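Category: Work & Automation | Field Studies
17 min read

4. What changed at the folding tables

I should say up front that I went into this part of the study expecting to write about lost jobs. That was the plan in the proposal, and it was what people at Brallstead wanted to talk to me about the first week I was there. Then I spent a spring sitting next to the folding tables, and most of my notes ended up being about hands, wrists, boredom and who gets to say that a sweater is folded well enough.

Some background for readers who skipped Section 2. Brallstead handles returned clothing and soft goods for a few online shops. Every item gets opened, checked, folded and sent back out. Hendriks, the company that sells the sorting line, wanted to add folding arms at the end of it, and the arms have to learn from people. So part of the floor crew moved over to what everybody called the demo side, where they do pieces of their old job with a gripper in each hand. The software that keeps track of all this is called Terkar (I'll use the name for the whole setup, the way the crew did).

4.1 Moving over to the demo side

Sixteen people made the move while I was there, and I got to talk with all 16 of them at least twice. What I heard most often in the first round was that the work felt slow. A person who has folded for years does it without looking. Put a gripper in each hand and you're back to thinking about every corner. One woman told me it was like buttoning a coat with mittens on, and I tried it for an afternoon and she's right! My own tote bag took me longer than I want to put in print.

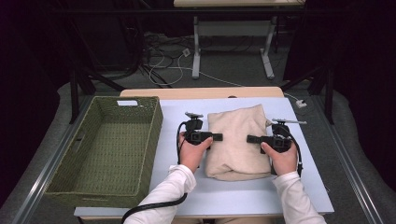
The second thing people brought up was pace, and here the answers split. On the old line you had a count to hit. On the demo side the count is much lower, but each run is reviewed, and a run that gets thrown out doesn't go toward your total. Several people liked this a lot. They said it was the first time at work that doing a thing carefully had been worth more than doing it fast. Others found the review harder to live with than the old quota. With a quota you know where you stand by lunch. With review you find out later, from a screen, and the screen doesn't say much. I logged 63 comments about rejected runs, and the complaint in most of them was the same: no reason given.

Brernov, the contractor that does the reviewing, changed this in April. Rejected runs started coming back with a short note, and the mood shifted more than I would have guessed from such a small fix. People began arguing with the notes - out loud, at the tables - and some of those arguments led to new rules. Under the old rules a sleeve tucked the wrong way was an automatic reject. The crew pushed back on that, and they won.

4.2 Soft things and who knows about them

I want to stay with sleeves for a minute, since they taught me the most. Boxes and jars hold still. Knitwear doesn't. It slumps, it rolls over on itself, and an armhole can disappear into the body of the thing so that you can't tell front from back until you've spread it out. The folders know all this in their fingers, and before the demo side existed it had never been written down at Brallstead in any form. It wasn't in the training binder. New hires picked it up by standing next to someone.

Now there was suddenly a reason to put it into words. The engineers needed to know what a good first grab was, and the only people who could tell them were the folders. I sat in on a lot of these talks. They were awkward at first (the engineers wanted a rule, the folders kept saying "it depends"), but they got better once both sides stood at the table with a garment between them. By the end of my stay the crew had a shared vocabulary, with words for the roll at the edge, the hidden sleeve, and the soft hump in the middle that ruins a fold if you press on it too soon.

Did this change anyone's pay? A little, and late. Demo work was put one step up the wage scale, after a good deal of asking. What it changed sooner was standing. People who had been treated as a pair of hands were being asked for their opinion, and I heard real pride in how they talked about it. I also heard worry, sometimes from the same person in the same breath. They could see what they were helping to build, and I don't think it's my place to talk them out of either feeling.

Figure 3. A knit sweater between the two gripper fingers, with part of the fabric folded in on itself.
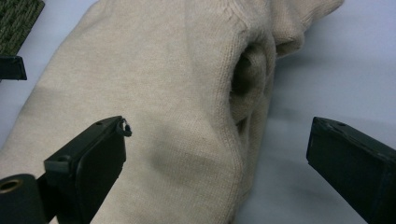 4.3 Bodies at the end of a shift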